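# A breakfast that never gets cold

Ilham Erraji sets the table for breakfast in the afternoon. It is a habit she took from the children's room of the Rotstead library, where she worked for eight years, and where the play kitchen was always busier than the bookshelves.

Today she writes about toy food for parents in Mardale, and her kitchen shelf has more plastic groceries than real ones. I asked her what makes a good set, and she answered very fast: few things, and plates that match. When a child gets a box with a whole supermarket inside, she told me, the child empties the box and goes away. With toast, eggs and some fruit, the child begins to serve people.

The plates are important too. A child of 3 understands a plate before she understands a recipe. Something goes on it, and then somebody must eat. Pale blue and green are Ilham's favorite colors for this, as the yellow of a yolk looks so cheerful on them.

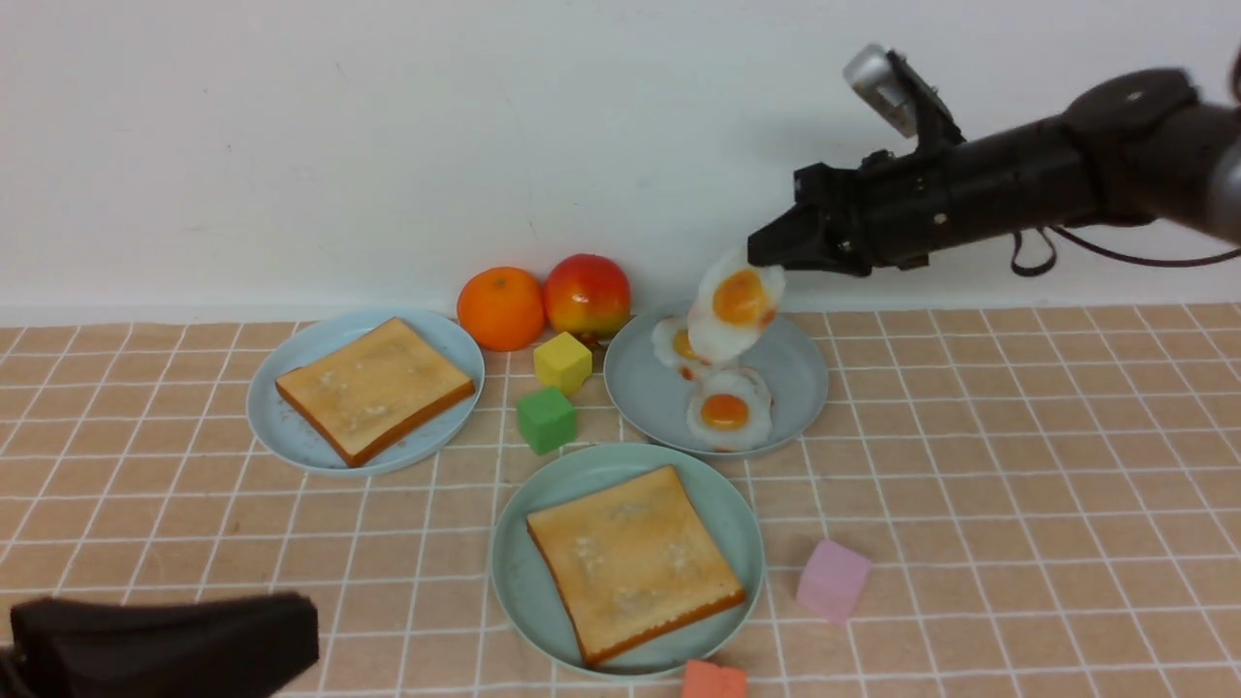
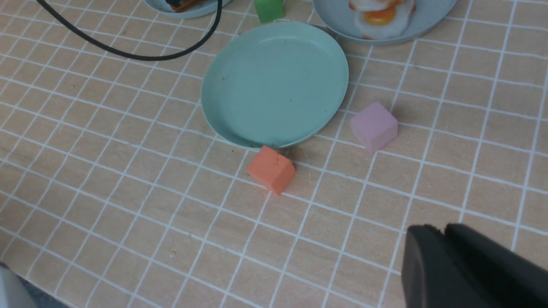
*Breakfast on the squared table: toy fried eggs, pale plates and foam cubes.*

I was curious about the foam cubes, which do not belong to any breakfast I know. Ilham puts them in every set. In one morning a cube can be butter, cheese, sugar or a very small cake, and the child decides. They are also soft, so it is no drama when one flies across the room.

Her advice for buying is simple. Look at the edges of the toast and the egg whites, and pass your thumb along them. If you feel a sharp line, leave it in the shop. Wash everything in warm water with a little soap, and let it dry on a towel overnight. The printed squares on a play table are useful also, she says, for children who like every plate to have its own address.

Her own first set came from a market in Clokham and cost 18 dollars. Nearly all of it is still in use, except for 2 eggs, which went on holiday with a nephew and stayed there.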